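Grasp success drops when the arm occludes the bin in the fixed camera view
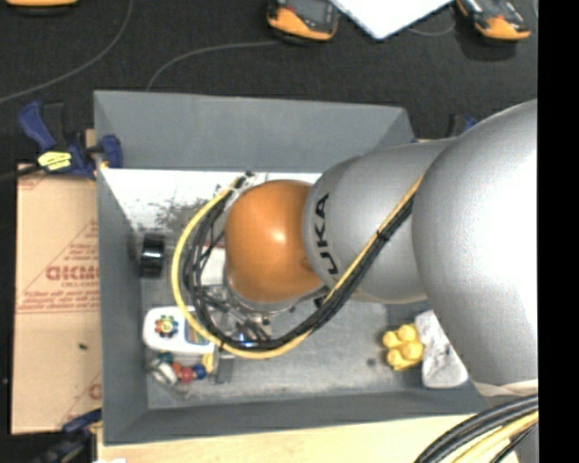
Virgilio Umali commented that the drop would be worth checking against a policy that only receives images taken with the arm retracted, before anything else gets changed.

I am trying to reproduce the closed-loop grasping result from the Zidik paper. The policy takes the current image from one fixed camera and outputs a gripper displacement at each step. The authors report that closed-loop beats open-loop on cluttered bins. On my setup it is the other way around. Over 100 attempts per condition, open-loop wins by 12 points. Objects are mixed toys and blocks, refilled after every 7 picks. Most of the closed-loop failures come in the last 2 steps before closing, when the arm and its cable loop cover a large part of the bin. Is this a known problem with the method, or is my training data wrong?

Posted Saturday, November 26, 2022

Moges

Check what your training images look like. If you collected them with scripted open-loop grasps, the network has seen very few views with the arm low over the objects, and at run time those views are out of distribution. The usual fix is to add on-policy data: run the closed-loop policy, label each step with the final grasp outcome, retrain, repeat. In our replication the first round made little difference and the second closed most of the gap.

Also feed the network two images, the unobstructed one from before the motion starts and the current one. The first holds the object layout, the second shows where the gripper is now. If you already do this, confirm that the first image is refreshed after every pick. A stale one gives the same symptom you describe.

trirkex_user

move the camera to the other side, worked for me

Rarkoteck

Moving the camera changes which objects are hidden but the arm still has to reach them, so I would treat that as a workaround. Before retraining, log the predicted success value at every step. A sharp fall as the arm descends points to occlusion. If the value stays high and the grasp misses anyway, look at the hand-eye calibration first. Ours had drifted since April and cost us a week of pointless training runs.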